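The lobby should belong to the people who clean it

Tuesday, October 29, 2024
By Jae-hoon Ham
Filed under: Opinion, Buildings and Work
Last updated 3 hours after first publication

When a new office building opens in Feltholm, the newspapers write the name of the architect and the price. I have read many such articles, and I never found in them the name of a cleaner. I think this is a mistake, and it costs money also.

I worked three winters as a night cleaner in the Plimura building, before I had enough English for other work. The entrance hall had a dark polished floor. It was beautiful at the opening party, I am sure. In February, with salt and snow on every shoe, each footprint stayed on it like a stamp. We washed it, it dried with marks, and we washed it again. My supervisor, Si-woo Choo, once wrote to the owners that a lighter, rougher floor would save us 575 hours in a year. He received a polite answer about the character of the building.

I do not say that everything must be grey and practical. People who clean also like beautiful things, perhaps more than others, for we look at them from very near. But a material is chosen in one afternoon, from a small sample on a table, and it is then wiped for thirty years. It seems fair to me that somebody who will hold the cloth is sitting at that table. 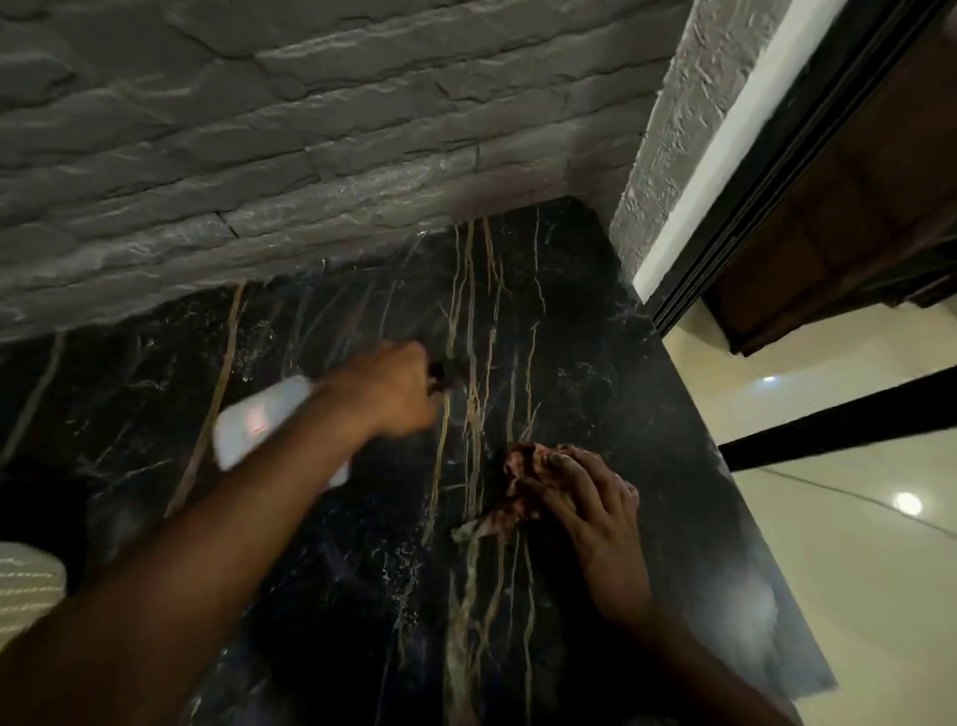

Some will answer that cleaners change jobs often and have no training in design. This is true. Tenants also change, and still they are asked which coffee machine they prefer. One meeting with two or three cleaners from a similar building would be enough. They would ask where the tap is, how one can reach the high parts, and which product is allowed on the stone. These are small questions, and when they are asked after the opening they become expensive ones.

The city could begin with its own new library. I would go to that meeting gladly, and I would bring Mr Choo.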